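Lundley Frost Blanket, Heavy Weight

Row cover for orchards, berry patches and small vineyards
Sold by the roll or cut to length
Pickup at our Drornbridge barn or shipped to your farm

I grow peaches, blueberries and a short row of apricots that I should have pulled out years ago, and I sell the stuff I use on them. That's the whole store. The Lundley blanket is the one I get the most calls about, mainly in March when the forecast turns ugly and everybody's trees are pink, so let me try to answer the usual questions before you have to dial.

What it is: a spun white cover that you lay over plants on cold nights to hold in some of the heat coming up off the ground. It lets rain and air through, and it lets in enough daylight that you can leave it on through a gray morning without fretting. It's the heaviest cover I carry. I used to stock a lighter one too (people liked the price!) but it shredded on my blackberry canes the second time I dragged it across, and I got tired of apologizing for it.

How much cold it'll take: on my place, on a still night, the heavy blanket has bought me up to 52 hours of not panicking, which is one long cold spell in April with the cover left on the whole time and only the ends opened at noon. I won't promise you a number of degrees. Your ground, your wind and how tightly you weigh down the edges matter more than anything printed on a label, and I've seen two rows side by side come out differently. Put a cheap thermometer under it and another one outside it, write both down at 5 a.m., and after a few nights you'll know more about your own field than I do.
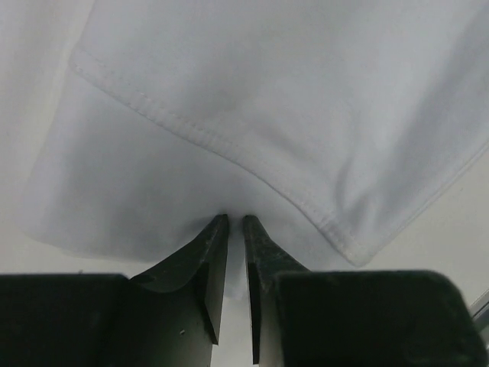
Wind is what ruins most covers, so the edge is where I'd look first on any brand you're comparing. A raw cut edge frays, then it catches on something, then you have a rip running halfway down the row. The Lundley comes with its long sides folded over and stitched, and that little bit of extra thickness gives the clips something to bite. The short ends are cut plain. I fold mine over a couple of times and clip through all the layers, and that has held fine. If you want the short ends sewn too, tell me when you order and I'll run them through the machine here, but allow a few extra days in spring because I'm also out in the orchard.

Getting it on: for strawberries you can lay it right on the plants. For blueberries I'd put up hoops or at least some stakes with a tennis ball on top of each, so the cloth isn't rubbing on open flowers. For young peach trees, two people and a pair of long poles will do it. Full-size trees I don't bother covering, and I'd talk you out of trying. That's a job for wind machines or water, and I sell neither one.

Cover up before sundown, while the soil still has the day's warmth in it. This is the mistake I hear about most — somebody wakes up at midnight, sees the temperature dropping, and runs out with the blanket after the heat has already gone. It still helps a little then. Not much.

And please open it up when your flowers need bees. I forgot once, for most of a week, and had the prettiest unpollinated blueberry bushes in the county.

Sizes and prices

Garden cut, covers one short bed or a few bushes: $52
Half roll, what most berry growers buy: $190
Full roll: $243

Yes, the full roll is twice the cloth for not a lot more money. Cutting and refolding a half roll takes me longer than you'd think. If you have a neighbor with berries, go in on one together.

Goes well with

Khumalo snap clips. They fit half-inch pipe and don't go brittle in the sun the way my old ones did. Get more than you think you need, they vanish in the grass.

Flunevora ground staples. Long ones, for sandy soil. In clay you can get by with rocks or sandbags, and I mostly do.

Storing it

Let it dry all the way, shake off the leaves, roll it up and hang it off the floor. Mice love this material. I keep mine slung over a rafter and still lost a corner to a nest last winter. Don't put it in a washing machine. If it's muddy, lay it over a fence and hose it from the clean side. With decent care I get several seasons out of a piece, and the worn ones end up as shade over the seedling bench.

Shipping and returns

Full rolls go by freight and need somebody there to help unload. Garden cuts and half rolls come in a box to your door, usually 2 days after I pack it if you're in the state, longer if you aren't. Unopened rolls can come back any time before the end of May. I can't take back cut pieces, so measure your row, add enough for both ends to reach the ground, and call me if you're stuck on the math. Evenings are best. During a frost warning leave a message and I'll get to you after the covers are down.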